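Student Projects | Horticulture | Year 2

Growing thyme from cuttings on a windowsill - project report
Eirini Tsakiris and Themis Liapis 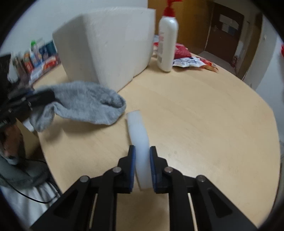
We wanted to know if thyme cuttings root better in plain compost or in a gritty mix, and whether it matters which end of the stem you cut from. Mavska (the nursery who gave us the plants) said gritty mix, no question. Our tutor Paraskevi Kouris said try it and see. We also talked about rooting in something with no soil at all, a block of white foam like the one standing on the pale wooden table, but that would of been a third group and we ran out of windowsill.

Method. 20 cuttings, all taken the same morning in July from two parent plants. Half in compost, half in compost and grit. Lower leaves off, no rooting powder. Pots were 9 cm, clear bags over the top for the first two weeks. Watered from below, 200 ml per tray when the surface felt dry. Themis did mornings, I did evenings - this mostly worked.

Results. Gritty mix did better. Stems were firmer and roots came away clean when we tipped them out. In the plain compost several went black at the base, all on the side nearest the radiator pipe, so could be the damp or could be the heat. Tip cuttings rooted before the woody ones in both mixes. Didn't expect the gap to be that clear.

Problems. Bags left on too long, some mould. One tray got moved to the other sill and the labels fell off, we left thsoe out of the comparison. Should have written on the pots.

Next time - same parent plant for everything, and start earlier in the year. Would like to try rosemary as well, Dalia Eglītis has offered us some from her plot at Plokdale.

Thanks to Mavska for the plants and to Paraskevi for the grit.

Tagged: herbs, propagation, student work

We use cookies to remember your settings and see which pages are read. Accept all | Manage choices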